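Kaster Household Robot Practice Guide, second edition
Reviewed by Mortimer Dvorak
12 October 2018

I have now read a rulebook for robots in bathrooms from cover to cover, which puts me ahead of most people at parties. The Kaster guide comes in a ring binder with a wipe-clean cover, costs 80 dollars, and runs to 300 pages. It covers kitchens, laundry, bedrooms and, in the longest section by a mile, the bathroom.

My copy has lived on a shelf in our test apartment since April. It was bought to settle arguments between me and Anika Lyons, who runs our safety checks. It has settled two of them. The rest are doing fine.

The good parts first. The cable chapter is worth most of the price. It asks you to trace every line from the robot to wherever it ends, then walk the robot's full path with the power off and see what drags, snags or ends up underfoot. Slack gets checked at the lowest posture the job calls for, so you do the leaning pose before you do anything else. We had been checking ours with the robot standing up straight, like a person being measured for a suit. 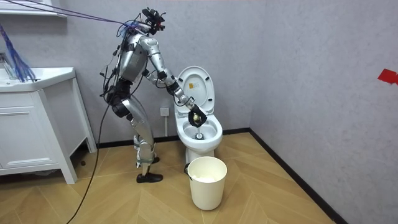
The section on open water is nearly as good. Anything held over a bowl or basin is treated as already dropped, and you plan from there: who stops the robot, who fishes the thing out, and which pair of gloves they wear. Grippers used on a toilet get a tag and never go near a kitchen job again. I would have liked that rule in larger type.

Now the grumbling. The color coding for "clean," "used" and "do not touch" relies on three shades of green. The stop button drill takes up eleven pages and could fit on a postcard. The chapter on small rooms assumes the operator has a clear view from the doorway, and whoever wrote it has met very few bathrooms. Sunita Van Dusen, who does most of our operating, wrote "with whose neck?" in the margin, and I have left it there for the next reader.

The checklists are the weakest part. They can't be copied without taking the rings apart, and the ones for floors and furniture ask the same question 2 times in different words. The rival Deditz guide does this better on a single laminated card, though it says almost nothing about cables.

Buy the Kaster if you have a robot on a tether and a room with plumbing in it. If yours only folds towels, borrow somebody's. Ours is out on loan to Kenji Begay until he finishes the laundry section, and he reads slowly.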